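Brastham Repair Library, progress report to the Coltley Fund
27 Feb 2024

Hi Soledad,

I promised you a report that wasn't all spreadsheets, so the numbers are in the attachment and this is me telling you how it's going (mostly well!).

We've now loaned out household tools 855 times, and the drills still go out more than anything else. The pressure washer spent most of November in pieces while we waited on a hose fitting from Zokden, and they sent the wrong one twice. It's back on the shelf now and I have a spare fitting in my desk drawer, so there.

The evening classes are the part I'm happiest with. We planned on six and ended up running 13, mostly basic sewing and lamp rewiring, plus one on sharpening kitchen knives that filled up overnight. Chiang Street let us use their upstairs room for the overflow, which saved us the rental money, and I'd like to move that over to buying a second sewing machine if you're okay with it. Could you let me know before I order?

Where we're behind is the Saturday-morning-style drop-in for teens. Only a handful came to the first one. I think the flyers went out too late and the start time was way too early, so we're trying after school next time. The online catalog is also slower than I'd hoped, with more than 16 items still waiting on photos and size info.

Spending is a little under budget, mainly because of that room.
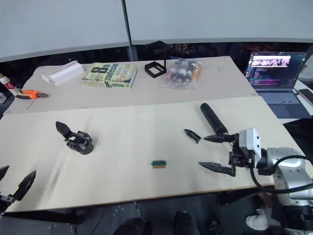 Black handle on the front table, with the small pointed piece to its left.

Next up is the spring inventory, then new shelving along the back wall. Come by any time, and bring that toaster you mentioned!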